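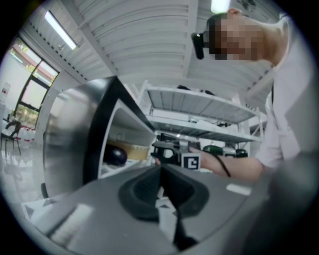
Photo: Marius Bucur

Forum > Kitchen and Home > Food storage
Thread: Does anyone really keep onions and spuds apart?

fonda_kitchen
Right, settle something for me. My mum always had the onions and potatoes in one basket under the sink and I've done the same for 20 years. Now my other half has read that they make each other go off, and I've come home to find the onions hanging in a pair of old tights in the porch. Is there anything in it or is he winding me up? I bought a big sack in March and half of it had sprouted before I got to the bottom, so I'm not in a strong position to argue.

Behrouz Hassanpour
He's right, sorry! Potatoes like it dark and a bit damp, onions want it dry with air moving past them. Put them together and one of them is always unhappy. I keep my spuds in a paper sack in the hall cupboard and they last ages.

prakov40
Never noticed any difference, and I've tried both. What kills potatoes is the warm kitchen. Ours sit next to the onions in the garage and they're fine until spring. People get far too worked up about this stuff.

fonda_kitchen
Ha, I'm showing him that one. We haven't got a garage though, only the porch and it gets the sun from dinnertime onwards. Would the fridge do? I've got a whole drawer going spare at the bottom.

Behrouz Hassanpour
Onions no, they go soft and everything else ends up tasting of them (my butter did, for a week). Cut ones are all right in a tub with a proper lid. Spuds I wouldn't either, they go sweet and then brown too fast when you fry them.

Laurențiu B
Going to disagree on the spuds. I've kept them in the fridge for years, and for mash or soup you'd never know. Chips, yes, they come out darker, but I only do chips up to 5 times a year so I'm not going to plan my cupboards round it. The thing I'd keep out of there is tomatoes. Cold tomatoes taste of nothing at all. 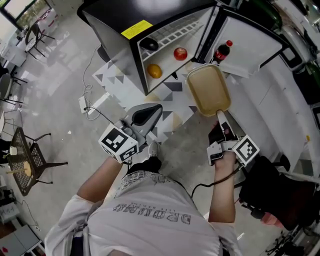 Marius Cârstea reckons tomatoes are fine in the fridge once they're properly ripe, as long as you get them out an hour before you eat them. He grows loads so I'd listen to him over me, but mine still live on the windowsill.

prakov40
Windowsill for me too. And bread in the bread bin, before anyone starts.

fonda_kitchen
Don't, we've already had the bread row. And the ketchup one. So if I move the spuds to the cupboard under the stairs and leave the onions where they are, does the porch sun matter?

Behrouz Hassanpour
A bit, yes. They'll start shooting if they get warm. Can you hang them on the shady side, or just inside the back door?

fonda_kitchen
Back door could work, there's a hook there for the dog lead. I'll try it with the next bag and see how long they go.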